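CHAPTER 10
Small Enclosures: Lids, Seams and Screws

Vilja Salminen and Bronwyn Tapsell
Stakomgate Workshop Series, Book 2

What you should be able to do by the end
Name the parts of a small junction box. Take a lid off and put it back square. Lay out a bench so nothing rolls away. Know when to stop turning.

Before you start
Read Chapter 9 if you skipped it. You will need the torque notes on page 137. No live wiring anywhere in this chapter, all bench work, everything unplugged and staying that way.

10.1 Why a whole chapter on a box

Because most of the trouble we see in student work is at the box. The circuit is fine, the board is fine, then the lid goes on crooked and the seal gets pinched and the whole thing comes back in February full of water. Bronwyn kept a shelf of these at the Flusness shop. Cracked corners mostly. One screw run down hard before the others were started.

So, slow down here. A junction box is a body, a lid, a seam between them and something to hold the lid on. Four corner screws is the usual pattern for the small square ones. Look for the seam first. It tells you where the lid ends and how deep it sits, and which way up the thing goes if the lable is missing.

Next look at the screw holes. Recessed means the head sits down inside the plastic, so you need a driver with a shank long and thin enough to reach it. A fat bit will chew the rim of the hole.

Mark your lid. Many square lids go on four ways and only one of them is the way it came off. Tape, paint pen, scratch, whatever you have. A bit of red near one edge is plenty.

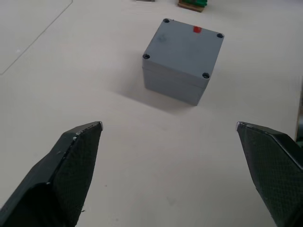
10.2 Setting out the bench

Clear space in the middle, box goes there. Tools to one side, handles toward you. Small parts where you can see them and not under your sleeve. Packets and spare stock to the back, still in their bags, until you need what's inside. Students open everything at once and then can't say which bag a part came from.

Light from a window is good. Sit so your own shadow isn't on the work.

Watch for joins in the table top. A dropped screw will find the join. At Bodin we put a tray over it, a folded cloth works too.

Holding the box. It wants to spin when you turn a screw, and a box this light will skate across a smooth table. Hold it from both sides, even pressure, low down on the body. Don't squeeze the lid. If you squeeze the lid you bow the seam, and then it looks tight and it isnt.
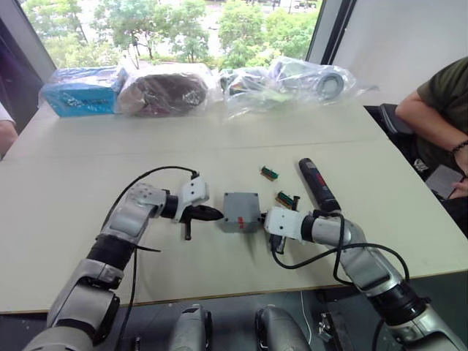

Fig. 10.2 Gray junction box held from both sides. Bagged stock along the window.

10.3 Lid off

1. Mark the lid if it has no mark.
2. Back each screw off half a turn, going corner to corner.
3. Then take them all the way out. Some are captive and will stay in the lid, leave them.
4. Lift straight up. If it sticks, work a thin plastic blade along the seam. No screwdrivers.
5. Set the lid down upside down, seal showing.

Practice this 13 times on the Bunura training box before you touch a real one. Yes, 13. Vilja picked the number and it stays.

Check yourself
Did the seal come up with the lid or stay in the body? Write it down now, you will want it in 10.4.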